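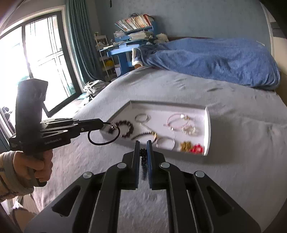
Bracelets and the white tray, two grippers at work

Subject: Re: [orden-equipment] What do we buy before July?

Hi everybody,

Thank you, Milagros, for getting this going, and sorry to be slow with my answer. I wanted to go through the Jolmont quote with a cup of coffee and no phone, and that took me longer to arrange than it should have!

Milagros Ambrosio wrote in June 2023:
> Jolmont came back with 946 dollars for one more pair of hand-held
> grippers, cases included. I still lean toward getting them, but I
> don't want to spend the whole equipment line in one go. We have
> 16 homes left to visit for Orden and I'd like to know what people
> really need in the bag. Also, does anyone have feelings about
> Jonix for the finger pads?

I do have feelings, and I'll try to keep them in order.

1. The second pair. Yes, please, let's buy it. Jewelry is the kind of task that eats up both hands. You want a bracelet held in one gripper while the other one is at the tray, and if either tool is down, the two-handed part of the visit is gone. I'd rather take the grippers now and put off the new laptop until next year (mine is slow, but it and I have made our peace). If Jolmont will hold the price through July we could split the payment, and I'm happy to call them and ask nicely.
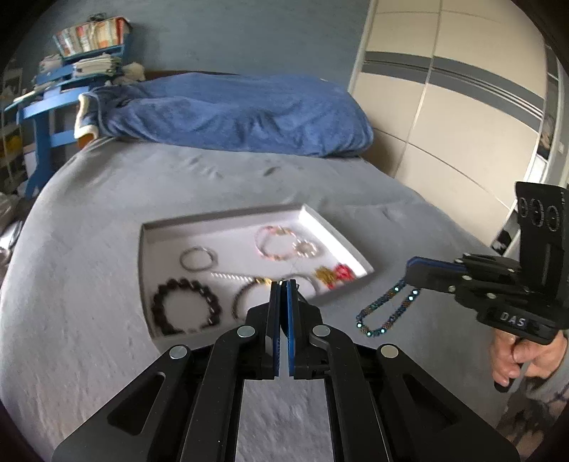

2. Finger pads. Jonix wants 27 dollars a set. I would get four sets and see how we do. Small beads and thin cords ask a lot of the ridges, much more than the towels and cups we started with, and I'd like each person to carry a spare set of their own – it's no fun borrowing pads across town. Could whoever places the order check that they fit the grippers we already have? I looked at the drawing twice and couldn't tell.

3. Things to handle. Please leave a little room for plain household stuff. A shallow white tray is wonderful for this, you can see every dark bead against it, and a few more of them would cost next to nothing. I'd also ask for a bag of cheap bracelets in mixed sizes, bangles as well as strings of beads, so we're a bit less dependent on what happens to be in the house.

4. Repairs. El Idrissi's shop offered us a yearly service plan. I'd skip it for now and pay by the job, but if somebody has the old invoices handy I could be talked out of that.

Milagros, if you put all this in the sheet I'll go over the totals with you, any afternoon you like. And do tell me if I've forgotten the batteries again.

Warmly,
Your slow correspondent on the equipment side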